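Thread on our student project this term: bimanual box handling for the Prirnix arm pair. Four of us on it, advised by Mihret Ayele.

Task set is 13 desk jobs. Storage boxes are the hard group. Thin walls flex under the gripper, and a loose load moves when the box tips.

Demonstrations are done by hand first, and the policy trains on those. We have 1465 clips after cleanup. Maximiliano Toledo wrote the filter that drops anything with a tracking gap.
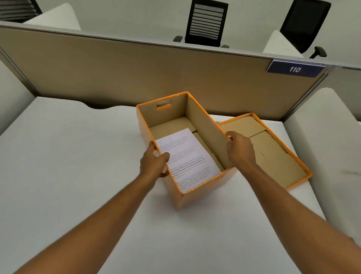

Carrasco, March – Box with papers inside, lid off to the right on the desk. Left hand on the near-left wall, right hand partway down the long wall. The stack leans on the near wall, so it counts as a loose load in our labels.

Open problem: orange rim on both box and lid. The segmenter merges them when they sit this close. Maximiliano is trying depth edges instead of color.

Grip force is still a guess. We run three settings and log wall deflection for each.

Next check is Tuesday – papers in, lid on, one lift. Label spec goes up on the Stereck page once Mihret signs off.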